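Carys Morgan
29/06/2021

1/ OK so I finally quit paper towels. One month in, and a few of you asked how it's going, so here comes a thread. Grab a coffee, I got wordy.

14 replies · 30 shares

2/ Background: two adults, one kid, one dog who drinks like he's mad at the bowl. We were going through a roll every couple of days. I added up the receipts for last year and it came to $211. On paper towels!! I could have bought a plane ticket.

3/ What I bought: a stack of 21 microfiber cloths from the Damasceno store by the freeway. No idea why it's 21. They came in three colors, so blue is for tables and counters, yellow is for the bathroom, gray is for floors and anything the dog did.

4/ The color thing sounds fussy but it's the only part my husband follows without being asked. I tried labels first. He never read a single label.

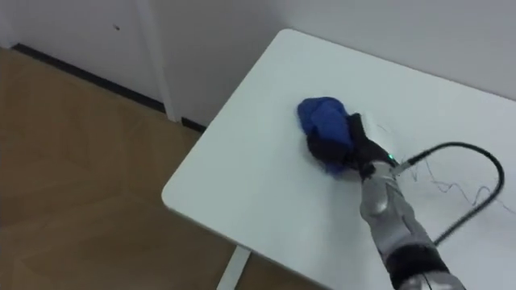

5/ Folding! Ikhsan Hutapea told me this one in the replies last week and I felt so dumb. Fold the cloth in half, then in half again, and you get eight clean sides before it has to go in the wash. I'd been wadding mine up and wondering why I was just moving crumbs from one end of the table to the other.

9 replies · 40 shares

6/ Damp, not soaking. Wring it till it stops dripping and then wring it again. If the table looks streaky after, go over it with a dry one. For white tables especially, you see every swipe mark when the sun comes in.

7/ Laundry, since half of you asked: warm water, regular detergent, NO fabric softener. Softener coats the fibers and then they just push water around. Don't wash them with towels either, they grab every bit of lint and you'll be picking it off until Christmas (ask me how I know).

8/ I keep a little bucket under the sink for the dirty ones and run a load when it's full. Let them dry out over the edge first or the bucket gets a smell. Week two had a smell.

9/ Stuff I still use paper for: bacon grease, cat puke at my mom's, and raw chicken juice. I'm not a hero. One roll has lasted us all of June and there's still some left.

10/ Sprays. I tried the Boruvetti citrus one and it left the counter kind of tacky, so back to dish soap and water for me. If anybody in Arden wants a nearly full bottle it's yours, come get it.

11/ Next up is napkins. My kid thinks cloth napkins are "for weddings" so wish me luck with that

6 replies · 12 shares

More from Carys Morgan
The great pantry cleanout, part 2
Does anyone like their dish rack?
Somar farmers market: what's good right now
Dog hair and the dryer, a thread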